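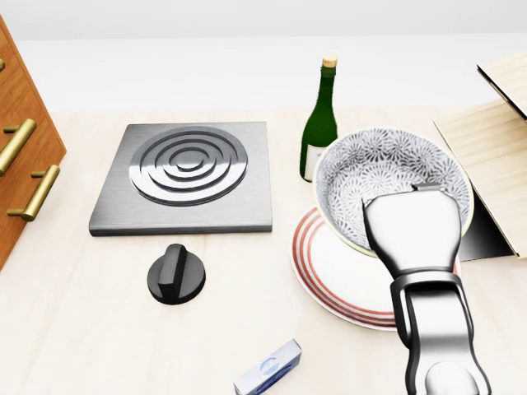
Attachment 1: kitchen sim, bowl and plate task, gripper at the bowl

List: sim-manipulation
Subject: Re: Damero kitchen set, first release
Date: 8/28/19

The Filtar maintainer wrote:

> The Damero kitchen set is up on the Urkutness mirror. It has 4000
> episodes, all in simulation, all on the counter with the burner,
> the bottle, the bowl and the plate. 3000 of them were generated by
> replaying human demos with the object poses shifted. We think this
> is enough to train a usable bowl policy without touching hardware.
> Comments welcome before we freeze the format.

You asked for comments, so I pulled the set down and spent more time with it than I meant to.

First, the number. If 3000 episodes are shifted replays, then you have 1000 demos and a script. I don't mind the script, we have one too. But the readme says "4000 demonstrations" and people will quote that line. Please split the count, and put a source field in each episode so I can train with and without the replays. Right now I have to guess from the file names.

Second, look at the attached still. The bowl is tilted up over the striped plate with the gripper pressed against its lower front. Is that a grasp or a push? I can't tell from the picture and I can't tell from the labels either, because your contact flag is one bit for the whole hand. A policy that learns to wedge a bowl against a mitten will look great in your renderer. I would not bet a real bowl on it.

Third, the lighting. It is bright and even, with soft shadows and a plain white wall at the back. Does it ever change? Every episode I opened looked like that. My kitchen does not. We made the same mistake with Kiiskinen in July and the policy fell over as soon as we moved a lamp.

Smaller things:

- Episode 1208 ends 2 steps before the success flag goes up. Is the flag computed from the next state? If so, say so someplace.
- The knob sits on the counter by itself, away from the burner plate. Is it a distractor or is there a knob task coming? Same question for the little blue and white box in front.
- No failures anywhere. Were they thrown out? I would rather have them, with a label.

I'm not against the release. I'd hold the format until the source field and the per-finger contacts are in, and I'd drop the "without touching hardware" line until somebody has run it on an arm. If there are hardware numbers already, please post them to the list.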